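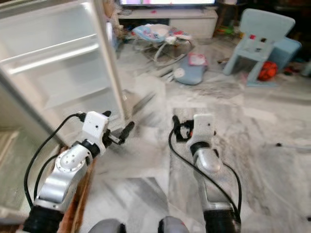
Two robot arms and an open fridge in a living room.

When a robot comes to work

Lots of people clean houses for a job. They wipe out fridges, mop floors, pick up toys and carry rubbish to the bin. At a cleaning company called Cirum, robots have started doing a small part of that work. The company has 7 cleaners, and all of them still have their jobs, but some of their jobs have changed.

When a machine does a task that a person used to do, we call it automation. A dishwasher is a kind of automation. So is the gate at the train station that opens when you tap your card. A dishwasher does the same thing every time, and it stays in one spot. A house is much harder for a machine, because every house is different and things get moved around all day.

Think about your own lounge room floor. There might be a ball under a chair, or a cord you have to step over. You know straight away that the ball can be picked up and the cord should be left alone. A robot has to learn that.

How does a robot learn a job?

The Cirum robots learn from people. A cleaner does a task by steering the robot's arms, and the computer records every movement. Then the cleaner does it again. One short task, like shutting a fridge door, was recorded 400 times before the robot was allowed to try it by itself.

Mei Crenshaw has done a lot of the steering. She used to spend the whole morning on her feet with a mop. Now she spends two hours of it teaching, and her shoulders hurt less at the end of the day, but she says her eyes get tired and she misses chatting with the others while they work.

Hands that can see

Your hands can feel whether a cup is smooth or heavy. You can find a pencil in your bag without looking. Many robot hands can't feel much at all, so some of them have a small camera near the fingers. The camera moves wherever the hand moves and gives the robot a close view of what it is reaching for.

Glass is tricky for a camera. You can see straight through a glass dish to whatever is in it, so it can be hard for a computer to tell where the dish stops and the table starts. Wrappers are tricky too. They can be shiny, and they bend when you squeeze them. The hand in the next picture has two dark fingers, open wide, with a glass dish between and beyond them. 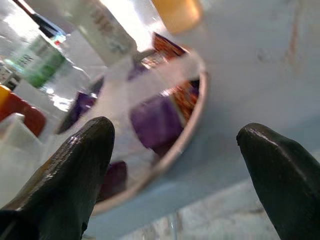 What changes for the people?

Some things get easier. Crouching down to clean near the floor is hard on your knees, and a robot doesn't have knees to worry about.

Some things take longer. In September the cleaners wrote down each time a robot stopped and needed help. They counted 857 stops. Somebody had to walk over each time, look at what was wrong and start the robot again. Nilton Quintero timed himself for a week and found he was slower with the robot than without it. He got faster once he learned which jobs to give it and which to keep.

There are new jobs as well. Sunita Szabo checks the recordings on a computer and marks the ones that went badly, so that the robot doesn't copy them. She has checked 1,545 so far. She had to do a training course first, and the company paid her for the hours she spent on it. Workers don't always get that, and it is a fair thing to ask for when a workplace changes.

What about jobs that disappear?

Sometimes a machine means that a business needs fewer people. This has happened in factories, banks and supermarkets. At Cirum the boss has promised to keep all the cleaners until the end of next year. After that, the cleaners don't know. They meet once a month to talk about it, and they are allowed to say no to a task they think a robot can't do safely.

A job with a brush

Brushing is one of the harder things to teach. You have to hold the brush at the right angle and push just enough. If you push too softly the dirt stays put. If you push too hard you might move the thing you are cleaning. Low places, like the bottom of a fridge, also mean reaching past whatever else is in the room.
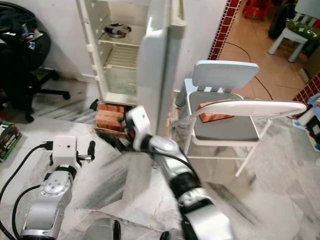 Kenji Thibodeaux would be happy to let a robot do all the brushing, but wants a person to look over every room before the key goes back. A customer once left a ring beside a sink, he says, and he would like to know what a robot would have done with it.

Words to know

Automation: using a machine to do a task that a person used to do.
Gripper: the part of a robot arm that holds things.
Recording: saved movements that a robot can learn from.

Something to try

Put on a pair of thick gloves and clear the table after lunch, using only your thumb and one finger on each hand. Use plastic cups and plates. Then ask a grown-up which jobs at their work are done by machines now, and who used to do them.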